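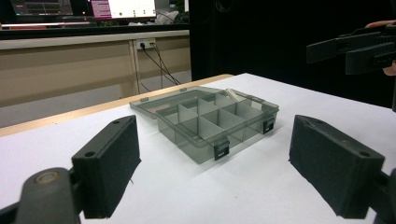

The delegation from the Pestumley Institute visited the manipulation laboratory at Wistska in August to compare gripper designs under consideration for the small-parts handling program. The visit was hosted by Védís Bundgaard, head of the laboratory, and attended on our side by Archana Tomar, Bjarke Zoëga and the undersigned. Most of the morning was given to hand-held grippers with flat black finger pads, tried on a clear gray organizer box with a hinged lid, two latches and white dividers inside. The box was set on a white table, and the delegation was invited to work with the tools directly.

Visits > Technical Reports > Wistska, Sornville

Reading time: 3 minutes

The laboratory occupies the ground floor of the former Sveinbjörnsson building in Sornville. Ms. Bundgaard opened with a short account of its work on finger geometry and explained that the hand-held tools are built to the same finger dimensions as the arm-mounted version. A pad that performs poorly in the hand is dropped before any arm time is spent on it.

Two pad materials were offered for comparison. The first, a firm compound, gave a clear sense of contact when closing on a latch but tended to slide on smooth plastic walls. The second was softer and held the walls well, though Mr. Zoëga found it harder to judge when the latch had released. Both materials were tried on lifting the lid, closing it, and removing small items from the rear compartments. The last of these proved the most demanding. The pads are broad in relation to the compartments, and the approach angle must be chosen before the fingers enter the tray.

Ms. Tomar asked whether narrower fingertips had been considered. The laboratory has tested a tapered version, which reached into the corners more easily but twisted under load when used on the lid. A revised set is in preparation, and the delegation has requested samples.

The afternoon session concerned cameras and controllers. Ea Mikkelsen presented the wrist camera mounting and compared a wide lens with a standard one. The wide lens keeps both fingertips in view through the whole closing motion, at some cost in detail at the center. For latches and similar small features, the delegation considered this cost acceptable. Two controllers were then shown on the same arm, and a gripping force limit was set on each in turn. The newer unit responded more smoothly at low force. Its setup menus are less well documented, and Ms. Mikkelsen agreed to forward the draft manual.

The delegation recommends that the Institute borrow one pair of hand-held grippers with both pad materials for a trial period of 90 days. The purchase of an arm controller should wait until the revised fingertips have been received.

Submitted by Valdemar Bjarnason, 2024-10-04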